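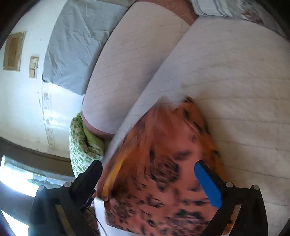 Back from Zakis with sore feet and a notebook I can barely read. Writing this up before I forget which floor was which. It was the February open day at Holerier, the bedding and linen people, first time they've let the public past the shop. Got there at 9:30, line already down the stairs. Went in with the second group.

Our guide was Alina Neagu. Fast talker, faster walker. She runs the bed room, which is what they call the long upstairs room where everything gets laid out on real beds before it goes in the catalog. That's the part I'd come for, so I'll start there and do the rest after.

Bed room first. Quilted covers in cream and white, pillows in stacks, a smell of ironing. What surprised me was how little of the talk was about sheets. It was mostly about folding. Every printed piece gets dropped on a plain cream quilt and bunched up first, on purpose, to see what the pattern does when it's not flat. A big floral can look great on a table and turn to mud in a heap. Orange and coral prints with dark motifs are the big thing this season, Alina said, and they hold up in a bunch pretty well. The pale greens did not, to my eye. One lady in our group bought two anyway.

Then she showed us the fold. Hem to hem, smooth from the middle out, thirds, then in half. I tried it. Mine came out like a sandwich. She refolded it without saying anything.

Notes from the folding part, as written:
fold on the bed, never against your chest
motif facing out so you can find it in the closet
heavy quilted stuff gets rolled, loose, no straps
dont stack more than you can lift with one hand

The last one I'm already ignoring at home.

Down to the cutting floor after that. Loud. Liviu Furtună had the long table and was trimming pillow covers, talking the whole time over his shoulder. He gets 51 standard covers out of one roll if the print is small, fewer if the motifs have to line up — and customers always want the motifs to line up. Somebody asked about the scraps. Bags of them under the table, sold by weight at the door, 100 pieces to a bag. I bought a bag. Mostly stripes, a few decent florals, one piece of something brown I can't place.

The print archive is a narrow room behind the stairs and it was too many people in there at once. 3,739 patterns in drawers, going back to when the firm was called Cârstea and only made tablecloths. Traian Cârstea, the grandson, opened a few drawers for us. Paper samples, some with pencil notes in the margins. Lovely stuff and I got maybe four minutes with it. If you go, let the group move on and hang back. I wish I had.

Wash room: skipped. Line too long. Bogdan Ciobanu from our group went in and said it was hot and there was a good demo about getting creases out of quilted fabric with a damp towel. So ask him.

Lunch was in the yard. Soup, bread, coffee from an urn. Fine. Laurențiu Costache from Dromevach had a table out there with zippers and piping cord, and I spent more than I meant to. His piping comes in a rust shade that should match the bag scraps. Will report.

Shop last. Seconds are on the left as you come in, no sign, you have to know. Got a cream quilted cover, double, with a wonky seam along one side that will be at the foot end against the wall, so who cares. Printed throws were nearly gone by 2. A few orange ones left, priced over what I wanted to pay. The man at the register told me visitor 805 had just gone through the gate and they'd run out of paper bags, so I carried mine to the bus under my arm.

Practical bits. Bus stop is right across the road. Parking lot was full by ten. Cash only for the scraps, cards ok in the shop. Stairs everywhere and I didnt see an elevator. Wear layers, the archive is freezing and the cutting floor isn't.

They're saying there'll be another one in the fall. No date yet — Alina said to check the notice by the shop door.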